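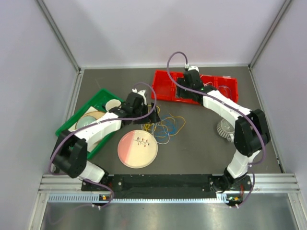 **Figure 2.** Bench with green plastic tray.

### 3.2 How people keep small things at home

We were curious, going into the second round of visits, about the little items that never quite find a home of their own: spare buttons, keys to forgotten locks, the good scissors and the other scissors. Our 361 households in Clirndale were wonderfully patient with us, and many of them put the kettle on before we had even taken our shoes off. Each visit lasted 50 minutes on paper, though a fair number ran long — people have a great deal to say about their drawers once they get started.

What came through most clearly was that a tray, a dish or a shallow bowl by the door did far more work than any cabinet. Families who used one told us they spent less of the morning hunting for things, and they tended to describe the tray with real affection, often naming the relative it came from. Nogueira (see Section 2) called such spots "landing places," and we have kept the term here, as it matches the way our own participants talked.

Drawers were another story. In 13 homes we met a drawer that would no longer open fully, and in most of these the family had simply started a second one beside it. Mei Nakamura, who carried out the March visits, noted that older couples were the likeliest to know what was at the back. We had expected the reverse, and we return to the point in Section 4, where the Clirndale answers are set beside the shorter survey from Larent.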